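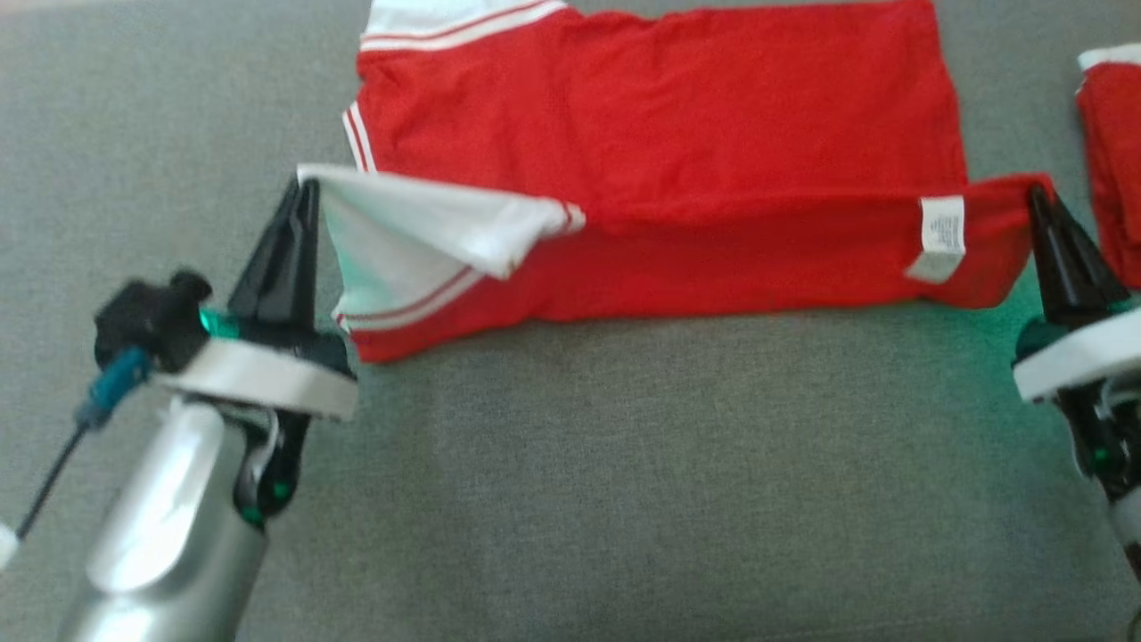
Part 2: Filling Out Your Small Claims Statement

Okay, you've got the blank form in front of you and a pen that works. I've filled out more of these than I'd like to admit, and I wrote this section the way I wish somebody had explained it to me before my first one. I'm not a lawyer, so if your court's own instructions say something different, go with the court.

My first claim was against a moving company called Grultdale, and I got it sent back for a missing middle initial. I was so mad!

Before you start

Have your contract, your receipts and any letters or emails in one pile. You'll also want the other side's full legal name. "Tindlow" might be what it says on the truck, but the business could be registered as something longer, and the clerk wants the registered one. Most states let you look that up online for free.

Steps

1. Print your name and mailing address in the top box. Use the same name that's on your ID.

2. Leave the case number blank. The clerk fills that in.

3. Write the other party's name and street address. Many courts won't take a P.O. box here (mine didn't).

4. Enter the amount you're asking for. Mine was $3863, and I wrote it in numbers and then in words. Don't add the filing fee to this line, there's usually a separate spot for costs.

5. Tell what happened, oldest thing first. One short paragraph per event is plenty. Something like "On Oct 17, 2019, I paid a deposit of $200 to Jonatan Backlund for work at my home" is just right — who, when, how much.

6. Label your attachments A, B, C and so on, and mention each label in your statement where it belongs.

7. Stop before the signature line!

CAUTION: If your form has a notary block, do not sign it at home. The notary has to watch you sign. My neighbor Verna Tillman signed hers at the kitchen table and had to start over on a clean copy.

8. Sign and date in front of the notary or the clerk. Bring your photo ID.

9. Make two copies of the whole packet, attachments too. Ask the clerk to stamp one for you to keep.

Note: If you run out of room in step 5, use plain paper and write "continued from item 6" (or whatever number your form gives that box) at the top of each sheet.

Note: Made a mistake? Ask for a fresh form. Some clerks let you cross out and initial, but I've been turned away for it.

Once you have your stamped copy, go on to Part 3 for serving the papers.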